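Meltell wrist kit: data card and notes
Sample set, first release. Card written by Nhi Quan, checked by Hưng Diệp.

We've been putting the Meltell wrist kit through its paces at Skalby, and we like it a lot! It's a two-finger gripper with a small camera that rides along with it, sold by Rodumer as one bundle with the mounts, the cables and a surprisingly readable manual. The set that goes with this card is what the kit recorded on our own table during the trial.

What you get

1179 stills, grouped into 143 short runs. Each run has its own folder, with a plain text log beside the stills. The log gives the finger opening, the time since the run began and a free-text note from whoever was at the desk (mostly Bảo Đinh, who writes very good notes). 883 of the stills have been checked by hand. The rest are in a folder called unchecked and should be treated that way.

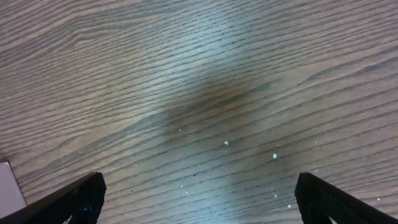
We kept the fingers in view all through the set, and we'd urge anyone trying the kit to do the same. It makes it so much easier to judge where the grip will close, and if the mount ever gets knocked you can spot it by comparing the tips with an older still. Mỹ Châu wrote a little checking script for this, called Cù, and it's in the tools folder. It takes a minute to run and has already saved her an afternoon.

What we liked

Fitting it was a joy. The mount went on first time, the cable stays out of the way and the fingers can be swapped with the one key in the box. The close-up view is the best bit, though: small crumbs on the table show up as clear pale dots, which is handy if you care about tidying or surface checks (we do, very much).

What could be better

Reflections. A shiny patch on the table can wash out the grain, and the kit has no setting of its own for that. Ánh Doãn has asked Rodumer for one. The manual also skips over how to set the finger opening by hand, so read our notes in setup.txt before you start.

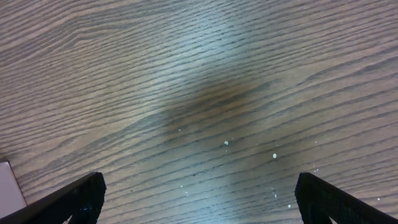

Wrist view with the gripper open over the table, pale flecks on the wood.

Using the set

Good for: trying out fleck finding, glare handling and finger masks.
Less good for: anything that needs a range of tables or rooms. It's all one table.

Please keep runs whole when you split the set, as stills within a run look very much alike. Corrections are welcome, and Bảo merges them on Fridays. A second release with more surfaces is planned for July.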